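Removing a white haze from a wood-grain table surface
Posted in Household Care and Furniture

Mutua Mosoti
I would appreciate guidance on a table in our shared study room. The surface is a pale wood-grain finish, and a cloudy white film returns within a day of every cleaning. The room receives over 300 visitors in a usual month, and the table is wiped each evening with a spray polish. I do not know whether the film is damage or residue. May the polish be continued, or should the top be refinished?

Yi-an Jang
We had this on a desk. Vinegar took care of it.

Mechthild Lüthi
The description is consistent with polish buildup, and refinishing should not be considered at this stage. Spray polishes are intended for waxed or oiled wood. On a sealed surface they remain on top, collect dust and skin oils, and turn cloudy under overhead light.

Please stop using the polish. Mix a few drops of plain dish soap into a bowl of warm water, wring a soft cloth until it no longer drips, and wipe along the grain in short sections. Rinse with a second cloth and clean water, then dry at once. Heavy buildup may need two passes — allow the surface to rest overnight between them. Vinegar, as suggested above, is acceptable only when well diluted, and it should be kept away from any cut edge or cable opening where the core may be exposed.

A pale top with the basket kept on it:

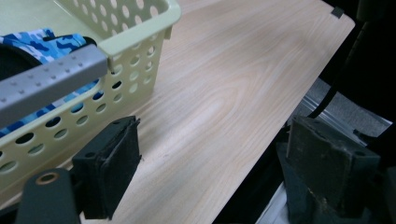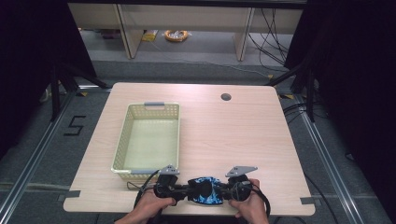
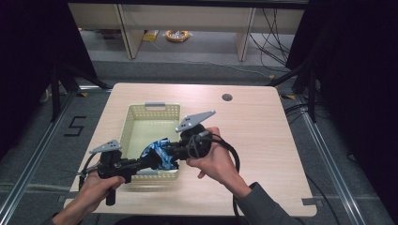 If a haze remains after the second pass, test a small area near the underside with mineral spirits on a white cloth. A yellow or gray mark on the cloth indicates wax. Should the cloth stay clean, the finish itself may be worn, and a local refinisher ought to inspect it before any sanding is done. For daily care afterward, a dry cloth is sufficient on most evenings, with the soap solution reserved for Thursday or whichever day the room is quietest.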